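Grivcombe: player session data for a small co-op game

2 min read · 10 comments

Grivcombe is a set of 2,840 play sessions from our couch co-op puzzle game, Boter. Puspita Manurung and I put it together because we love seeing how people share a controller, and we think other small studios will too!
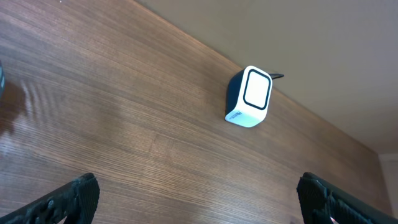
Sessions are stored one per line in sessions.jsonl, with the level, the input log and the final score. Audio cues are logged by name only, so you'll need your own sounds if you want to replay a run out loud (a small boxy thing with rounded corners, like the one near the back edge of the table, is the size of speaker I like for this). Timestamps count from the title screen.

Around 700 sessions come from the August build, which had the old jump physics. They're tagged build=old, and they're a blast to compare with the rest.

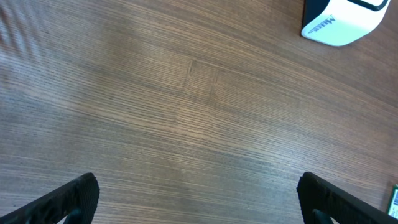

Can I use the data in a paid game?

Any game, paid or free, is fine as long as you credit Kindico in the credits screen. Player names were removed before we packed the files.

Known gaps: level 10 has no scores, and pause events go missing when both players hit the button together. Haris Kiani is working on a fix and would be thrilled to get a pull request.

Last updated 13 September 2019

Shares: 2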